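Parsons issues control update after gripper fault at Sternham test site

CLIDUTDALE - Parsons has released a control update for its two-finger gripper after a fault in March in which the fingers opened without a command.

The fault occurred on cycle 3796 of an endurance run at Sternham. A 12 kg load was dropped. There were no injuries. The cause was traced to a position signal that timed out after 50 milliseconds and was read as a release request.

Units now hold their last grip force on signal loss and stop the arm. The update applies to 35 units, all at Plustcombe. 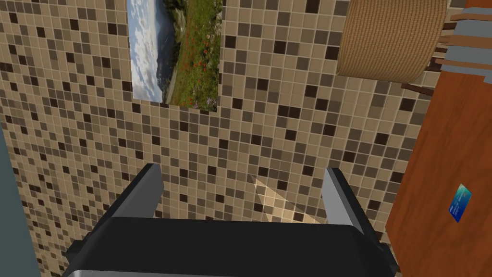
Release behavior was rechecked in simulation before the update was issued. Carol Tindall, safety lead at Parsons, said the fingers-open state, with a wide gap between the two blades, is now reached only on a confirmed command. "Loss of signal is treated as a stop," she said.

Operators should not run older software under load.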